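The Flidthorpe is the bread oven we get the most letters about, and I still enjoy answering every one of them. It's a small steam-assisted deck oven for people who bake at home a bit more seriously than their kitchen was built for, and it sits on any sturdy worktop with 60 cm of depth to spare. Henk Brouwer drew the first one for his sister-in-law, who was baking eight loaves a day for the neighbours in a cooker with a broken door seal (bless her, she never once complained!).

## What it does well

The stone deck takes two large tins or three round loaves side by side, and top and bottom heat have their own dials, so you can give a sourdough a fierce start from below and then ease off while the crust colours. Steam comes from a little drawer at the front — pour in a cupful of water, push it shut, and leave the door alone for the first ten minutes.

Warming up from cold takes almost 60 minutes. I know that sounds like a long while, but the stone is thick and it holds its heat beautifully for the second batch, and the third if you're feeding a crowd.

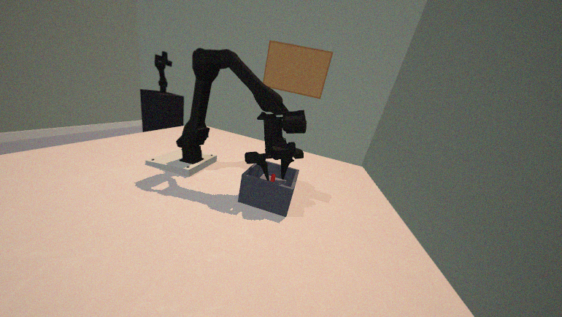
**Can I use it for pizza as well?**
Turn both dials to full, let the stone heat right through, and bake straight on the deck with the steam drawer empty.

## Prices

| Model | Price |
|---|---|
| Flidthorpe, single deck | €2,124 |
| Flidthorpe, single deck with stand | €2,399 |

Both come with a peel, a deck brush and Riet Dierckx's recipe booklet, which has a rye loaf in it that I make most weeks from October onwards. The stand is made for us by Wirnico and has runners for four proving trays.

## Delivery and care

We deliver to the ground floor and carry the oven in for you. Please measure your doorways first, and do mention any steps when you order! Brush the deck once it has cooled and never wash it, however tempting that looks after a cheese loaf. Spare door seals and drawer handles are kept in stock, and Ans Maes in the workshop will gladly talk you through fitting either one, mornings until noon.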